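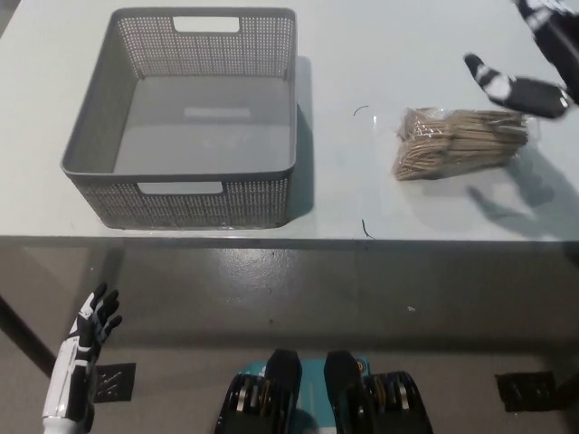
*Basket and bagged utensils, right hand coming in.*

May 13, 2018

Utensils into the basket again. Girish Bhatt wants 100 good examples of this one task before we touch anything else, and I have 49 that I'd call good and a few more that he would. We argued over those at lunch. He says a grab that slides and then catches is still a grab. I say if we feed it sliding grabs we'll get sliding grabs back.

The plastic bag is what bothers me. The spoons or whatever they are inside lie flat and behave themselves, but the bag has a loose flap, and my habit is to go for the flap. I do it in the headset without thinking. So how much of what we're saving is the task and how much is me, with my tired wrist and my preference for coming in from the right? Girish thinks it washes out with more operators. We have two, and he's one of them.

I went back over 14 of the March runs tonight to see if I was being unfair. Basket on the left, every time. Bundle to the right of it, every time. I asked in March whether we should swap sides and was told that was for the second round. The second round has become a kind of heaven where all the variety lives.

Daza got in touch again about their labeling tool. Their pitch says it would save us 45 minutes a session. I'd like to see the session they measured. Skusent made a similar promise over the winter and I spent more time correcting its labels than I would have spent writing them. Girish wants a trial anyway. Fine, but on the old runs, and I'm keeping a copy.

The left hand still has nothing to do in this task. It hangs there with the fingers open while the right one works, and I don't know what a model is supposed to make of that. Maybe it learns to hold still. I wrote the question in the log and marked it for Girish.

Tomorrow: move the basket to the other side for the first ten runs and don't ask. Wipe the table before starting, there are little dark bits on it. Call Plulatano about the invoice.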